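Workshop Tips: Living With the Robot Hand at Lillden

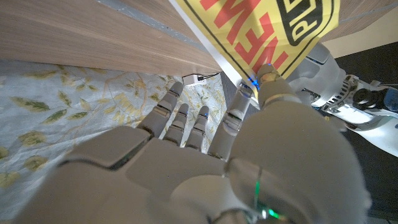 Thumb on the corner of the yellow NEW poster, blue lights at the fingertips.

Management says the arms will free us up for "better work." I have been sewing and finishing at Lillden long enough to wait and see. Meanwhile the rest of us still have orders to get out, so this is what the finishing room has learned so far.

Keep posters and signs flat. Paper that curls at the corners gives any hand trouble, ours included. Roll it backwards around a cardboard tube overnight, then weight it with a couple of books.

Fold printed fabric away before a run. Vines and leaves look lovely on a cushion, but a draped piece slides. If it has to stay out, pin it at two corners and smooth it from the middle.

Run cables along the back of the table and tape them down every foot or so. Cloth tape peels off wood cleaner than the shiny kind. For the gummy stuff it leaves behind, use a dab of cooking oil and a dry rag.

Wipe gray casings with a barely damp cloth and no spray. Orsolya Bodnár used window cleaner on one in December and we heard about it for a week.

Write down your minutes. We were told the arms would save 300 hours a year. Levente Győri started a notebook of the time he spends setting out, straightening and picking up after them, and nobody upstairs had a column for that. Get your own notebook. Pencil is fine.

Don't let your hand skills go. Etelka Major still hems one piece by hand every Thursday, and when the arms were down she was the only one of us who hadn't slowed up.

Ask who fixes it. Our answer was Demyd Melnychuk, who already had a full day of his own and got no raise for the extra. If your shop is getting one, settle that before the crate is opened, and get it on paper.

Ask too what happens to the beginners. Hanging signs and sorting cloth was how most of us started here. I have put that question in the suggestion box twice and am still waiting on a reply.

Next month: getting candle wax out of felt.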